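Skulden Home Task Rules, second edition
Reviewed 5/11/26

The Skulden rules arrive as a binder, a download and a set of simulated rooms, and the pitch is that a small team can use all three to decide whether a robot arm is fit to work around household furniture. I bought the full set for our shop. I have doubts.

The binder first. It has 24 rules, grouped under reach, grip, release and stopping. The stopping rules are good. They tell you who may restart an arm, what gets written down, and that a log with gaps counts as a fail. I'd hand those pages to a new hire tomorrow. The grip rules are thinner. "Hold the object securely" is a wish — you can't audit it. Kanyarat Saengthong, who edits the set, says in her foreword that wording was kept loose so that different grippers could qualify. Fine, but then give me a test for each kind.

Compare the older Hurnis checklist, which is ugly and only four pages long and still tells you what a failed release looks like. Skulden leaves that to "the judgment of the operator." My operators have six different judgments.

The scoring sheet asks for 2000 simulated runs per task before any work on real hardware. I like a big number as much as the next person, but I could find no word on how varied those runs must be. Run the same start position all night and the sheet will happily pass you.

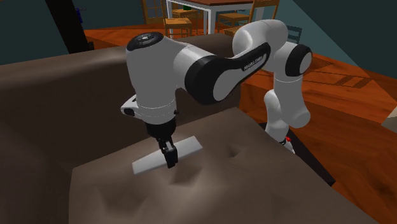
Clearance over soft surfaces is where I wanted the most help, and rule 14 gives it one sentence: keep "a suitable gap" until release. Suitable for what? With the fingers closed on the middle of a long, thin block and one end tilted lower than the other, nearly touching a dimpled sofa cushion, I can measure the gap from the fingertips, the low end or the middle and get three answers. The rule should name the lowest point of the held object, and it should say what to do about dents in the seat.

The rooms load fast and the lighting is decent. Updates are promised for June. I'll look again if rule 14 gets rewritten. Until then, buy the binder for the stopping section and keep your Hurnis sheets.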